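Section 7 – Surface care and first use of the table top

7.1 Before first use

The Stallari table top ships with a matte finish. Let the top stand in the room for 96 hours before placing anything heavy on it.

1. Peel the transport film from one corner, pulling it back low and flat across the top.
2. Wipe the surface with a soft cloth dampened in clean water.
3. Dry it at once with a second cloth. Work in straight passes from one side to the other.
4. Check the edges for leftover film. Film left under the edge trim collects dust and is hard to remove later.

Note: A matte finish looks lighter where lamp light falls on it and darker in shade. Judge the color in daylight, with the ceiling light off.

7.2 Routine cleaning

1. Clear the top completely.
2. Brush off crumbs and grit before wiping.
3. Use water with a few drops of dish soap. For grease, use Birex cleaner diluted as stated on its label.
4. Wipe again with clean water and dry.

CAUTION: Do not use scouring pads, wax or furniture polish. Polish leaves shiny spots that cannot be removed from a matte surface.
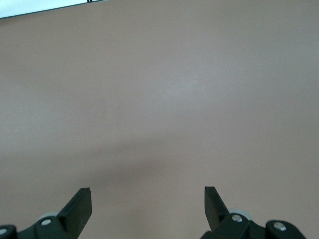

7.3 Marks and scratches

Light rub marks can be treated with a Ganton sponge, sanding face 3000, used wet and without pressure. Try it first on the underside. Deep scratches cannot be repaired at home – order a replacement top under part number 29.

Note: Keep the feet of lamps and monitor stands padded with felt. Replace the pads when they are worn or dirty.

CAUTION: Never drag objects across the top. Lift them.

For assembly of the legs, go back to Section 4.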